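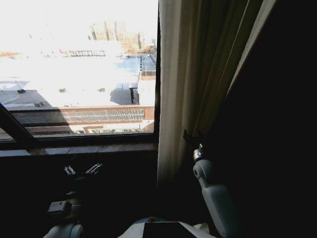
2025-08-23

The curtain came back from the cleaner this morning and I have hung it again, which took me the whole time between breakfast and lunch. I had forgotten how heavy it is. When it was away the room had a sort of open feeling that I did not like so much, because the light came in from every side and I woke very early. Now it hangs in its long pleats beside the window again and I am glad of it. In the daytime I keep it pushed to the right, so that I still have all the view over the white roof to the tall tan houses, and the orange ones next to them. When the sun is strong the roof is so bright that I can't look at it for long, and the room behind me becomes almost like evening.

The cleaner is the small one in Bullham, next to the key shop. They asked 12 pounds for the curtain, and I thought it would be more. The woman there had pinned a paper on it with my name spelled as Mustonnen, Raily. I have kept the paper. I will send it to my sister, she collects such things.

I had to borrow the steps from Alvar Magnusson downstairs. He carried them up himself although I said I could do it, and then he stayed to hold them, and then he told me how his mother hung curtains, with a thread through every fold, so that they remember their shape. You fold them as you want them, tie them softly and leave them for three days. I have tied mine now with kitchen string, at three heights. It looks a little like a roast. Alvar says I must not touch it until it is finished. So for three days I have a curtain that can't be closed, and I will wake early again. I did not think of this before he went home with the steps.

After lunch I washed the window sill. I use only warm water and a drop of the dish soap, because last winter I tried a spray from the supermarket and it left white marks that I needed half an hour to rub off. The sill is a dull brown and it shows everything. I moved away the post, the radio and the little dish with buttons, and I have decided that they will not come back there. The sill should be for nothing. I have decided this before, in December I think, and it lasted until the first Christmas card.

Then I sat down with my coffee and looked out, and this was the best part of the day. I have lived here 8 months and I still can't say what all the small things on the roof are. Hilkka Vainio says that the boxes are for air and that every flat roof has them. She knows because her husband worked with buildings in Urkholm. I would like one of them to be something else, but probably she is right.

Oona telephoned while I was sitting there. She has got the position at Panganiban, the one she did not dare to hope for, and she begins already next month. I was so happy for her that I spilled coffee on the clean sill. She will need to move, and she asked if I want her armchair, the green one from Flerkard which we carried together up the stairs of her first flat and almost dropped on Onni's foot. I said yes before I had thought where it could be. After the call I walked about in the room with the tape measure. The chair is 80 centimetres wide, if I remember right, and between the curtain and the bookcase there is less than this. If the bookcase goes to the other wall, then the chair can stand by the window, turned a bit to the glass. But the bookcase is full, and to move it I have to empty it, and to empty it I have to put the books on the floor where I walk. I will ask Onni Eskola if he can come and help. He will say that he warned us about that chair.

I have also a plan for a thin curtain, a white one, to have behind the heavy one. Hilkka has told me that it would take away the sharpness from the light in the afternoon, and I could then read at the table without moving my book after the shadow. But I am not sure. A thin curtain is also something between me and the outside. At home, when I was a child, we had them in all the rooms, and my mother lifted the corner with one finger when she wanted to see who was coming. I don't want to lift a corner. I will wait until the autumn, when the sun is lower, and then decide.

In the evening it was cooler and I made the potato soup with dill. Too much salt again. I ate it by the window with the lamp off. The string is still holding in all three places – I went to check it twice, although I am not allowed to touch.

Tomorrow: return the measuring tape to Alvar, write to Oona about the chair, buy bread and a lemon.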